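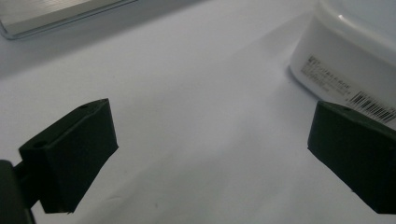 My council sent every household a glossy card last month promising that 60 trees would be planted on our behalf for each tonne of carbon the town can't be bothered not emitting. I'm paraphrasing the second half. The seller is an outfit called Drastness, the trees are to go in on old grazing country out past Nukis, and the whole arrangement is supposed to make the new aquatic centre "carbon neutral from day one".

I don't believe it, and I don't think the people who signed the contract believe it either, at least not in the way they'd believe an electricity bill.

Start with the timing. The gas boilers at the pool will burn gas from November. A seedling planted the same week holds next to no carbon. It might hold a useful amount in 30 years, if it gets rain, if the fence keeps the cattle out, if there's no fire. We are crediting ourselves today for something that a tree may or may not do when my daughter is middle-aged. Try that with a bank.

Then there's the counting. I asked for the monitoring report and got a summary. It lists 143 plots in the project area and says 133 were "assessed as performing". Assessed by whom? By Rireck, a consultancy paid by Drastness. What happened to the other ten plots? The summary doesn't say, and the full report is commercial in confidence, a phrase I've come to dislike.

Ohemaa Bonsu, who voted for the deal, told me I was letting the perfect be the enemy of the good. I've heard this a lot and I'd like to know what the good is. If the trees would have been planted anyway (the landholder, Panagiotis Omerović, told the local paper he'd been fencing and replanting that country for years) then the money has bought us a certificate. He's doing fine work out there and I hope he's paid properly for it. It still doesn't cancel a boiler.

The defenders have one decent point. Restoring worn-out land is worth doing, and councils rarely find money for it under its own name. Fine, then put it in the budget under its own name. Call it land repair, and let ratepayers judge it on birds and creek water and soil. My objection is to the subtraction, where a real number on one side of the ledger disappears against a guess on the other.

Heat pumps were quoted for the pool back at the design stage. Leszek Pawlak took the quote to a public meeting, and it was dearer up front and cheaper after that. It was knocked back on cost. I'd like to see it brought back to the chamber before the offset contract comes up for renewal, with the Rireck report on the table beside it, all of it, including the ten plots.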